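Chapter 4
Heredity Before Genes

My grandmother grew peas along the back fence in Felness, and every April she'd hand me a paper bag of seed she had saved from the summer before. Most of it was smooth and round. A few were shriveled little things that looked like they'd been left in a coat pocket. I asked her once if the wrinkled ones would grow wrinkled peas, and she said, "Some will, some won't, go wash your hands." I've been chewing on that answer ever since, and in a way this whole chapter is about it.

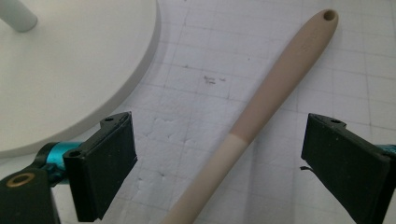

Chapter text by Elmarie Maluleke

So let's start with the garden pea, Pisum sativum (I'll just call it Pisum from now on, the way plant people do). If you wanted to study how traits pass from parents to offspring, you could hardly ask for a better plant. It grows fast. It fits in a small bed. And a pea flower normally pollinates itself, so a line of peas left alone for enough generations will keep turning out plants that match their parents. We say a line like that breeds true.

Now cross two of those lines — round-seeded with wrinkled-seeded — and every seed you get is round. The wrinkled trait seems to have vanished! For a long time people explained this kind of thing with blending, the idea that parents' traits mix together like paint. But blending should give you something in between, a slightly puckered pea, and you don't get one.

Plant those round seeds, let them pollinate themselves, and look in the pods. My class at Balley tried it in the greenhouse with seed from a supplier called Strachan, and we shelled pods all one Tuesday afternoon until our thumbs were green. We ended up with 423 seeds in all. I'll hold back the breakdown until Section 4.2, where you'll make a prediction first (no peeking), but I can tell you that wrinkled peas were back, and they were every bit as wrinkled as their grandparents.

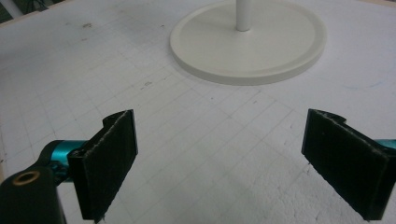 Figure 4.1. Round white base on a gridded white surface.

Keep that in mind as you read, because it's the clue that broke the blending idea. A trait can go missing for a generation and come back whole. Something was carried along inside those round seeds, unseen, and handed on. In Section 4.1 we'll give that something a name and start using letters to keep track of it.

Before you go on, write down one trait that seems to skip generations in a plant or animal you know. We'll return to your note on page 51.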